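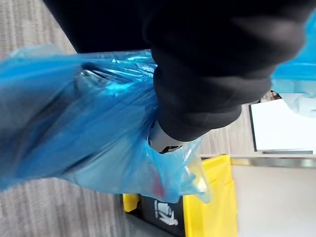 Bench Jeweler, Clasps and Findings
Waltus — full time, day shift

Waltus makes sterling and gold-filled clasps, jump rings and ear wires for small jewelry brands. The bench jeweler reports to the production lead and works mainly on the Sorken line of box clasps.

Duties
Solder tongues and end caps in 18 to 26 gauge sheet and wire.
Fit and adjust clasps to the drawing. Closing force is checked on every piece before polish.
Log scrap and filings by alloy at the end of each shift.
Set up the Drurkus rolling mill and change rolls as needed.

Requirements
Two years of paid bench work, torch soldering included. Laser welding is useful but can be taught.
Able to read a dimensioned drawing and use calipers and a loupe.
Casting experience is not needed — all casting goes to Nechyporuk.

Hours and pay
Shift starts at 7 a.m. Pay is $30 an hour, with overtime by agreement.

To apply, send a resume and photos of three soldered pieces, back and front. Bench tests are held on Thursday mornings. Bring your own optics if you prefer them.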